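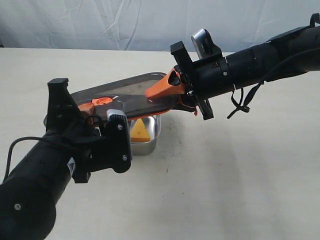 3.2 Cell layout

The Levby cell was built in a shared workshop on a tabletop with a white cloth hung behind it. It has 2 arms, each fitted with its own gripper. We cut the first finger set at the workshop and changed the profile once, after the tips slid on the rim of the lid.

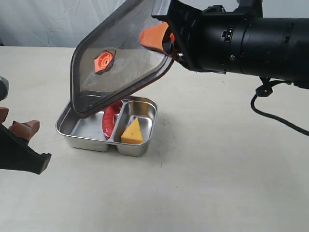
Figure 4. Lid task. One arm holds the lid tilted over a divided steel container with a toy sausage and a toy cheese wedge inside; the other gripper is open.

Cables were tied by hand and checked every 40 runs. The Tomar controller logs joint positions and finger opening for each arm. We kept 2,743 runs after removing those with missing logs.
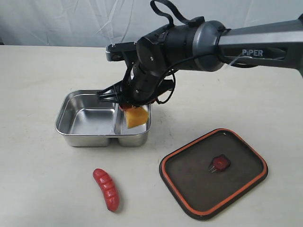 Resets were done by the person at the bench. A run was stopped if the container moved more than 9 cm from its start position, and the log was marked as a failure.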